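October, half past six in the morning

Woke up with a plan to read in bed until eight. Got as far as the kitchen for coffee and saw the floor in the low light, which is the worst light there is for a gray floor, and that was the end of the book.

When we picked these tiles the man at Grukmont told us gray hides everything. He should come over. Gray hides gray. It does not hide oatmeal, or the place where somebody dripped salad dressing from the counter to the fridge and kept walking. The mop only moves it all to the grout and leaves it there in a line, so I got down on my knees with the old pink towel, one tile at a time.

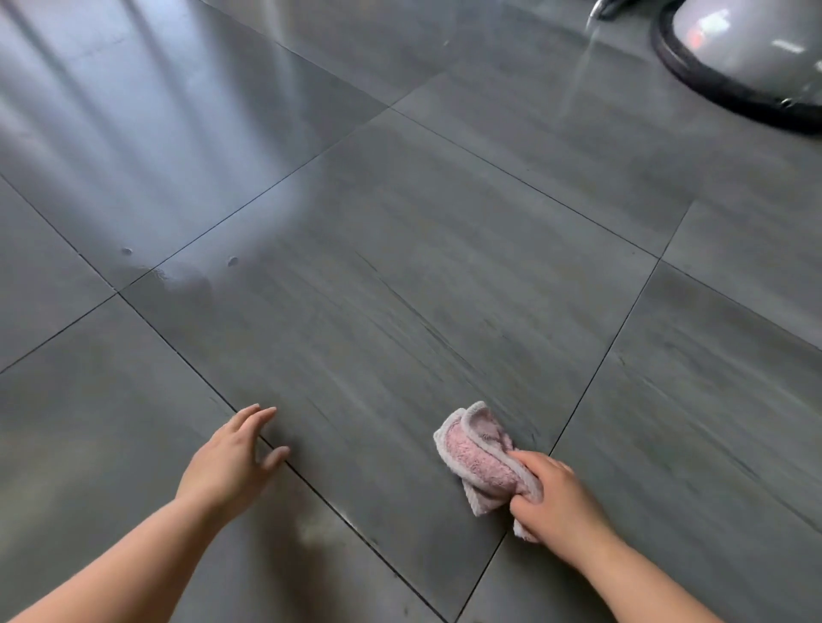 I used to buy things for this. There is a bottle of Gestska under the sink that promises a streak-free finish in 30 seconds, and I have given it a lot more than 30 seconds over the years. It smells like a swimming pool with a lemon in it. Warm water and a towel too ugly for guests do about as well, and the towel was free, being the last of a bath set that went one by one to the car, the dog and the great paint incident.

My knees lasted 40 minutes, which I consider a personal best. Around the third row I started having opinions about grout. I think whoever laid ours was in a hurry near the pantry. I also think I am now a person who has opinions about grout before breakfast, and I would like to be told when that started.

The trouble with doing one tile properly is that it makes a liar of the one next to it. I meant to do the patch by the stove. By seven-fifteen I was working my way to the back door like someone being paid by the square foot. 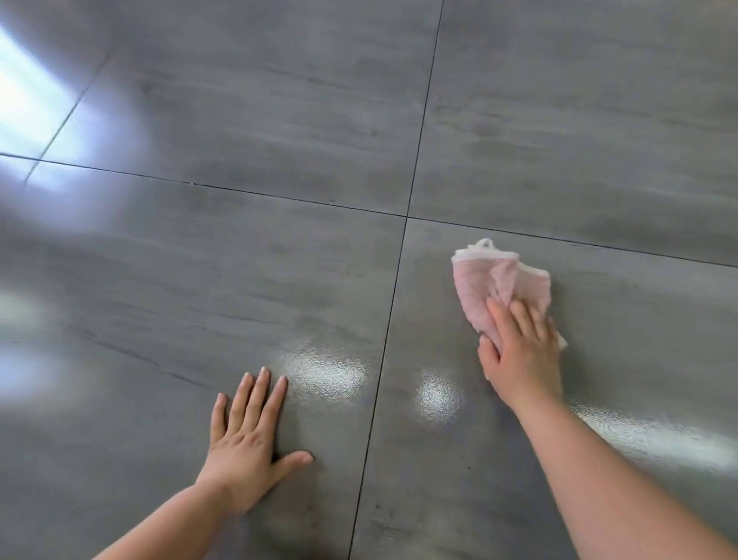
You missed the bit behind the trash can, came the verdict from the doorway, in socks, holding my coffee. I said the bit behind the trash can was tomorrow's. The socks then crossed the floor to get milk.

Book still on page 107. Rinsed the towel three times and hung it over the tub. Need dish soap, onions, and something for my knees.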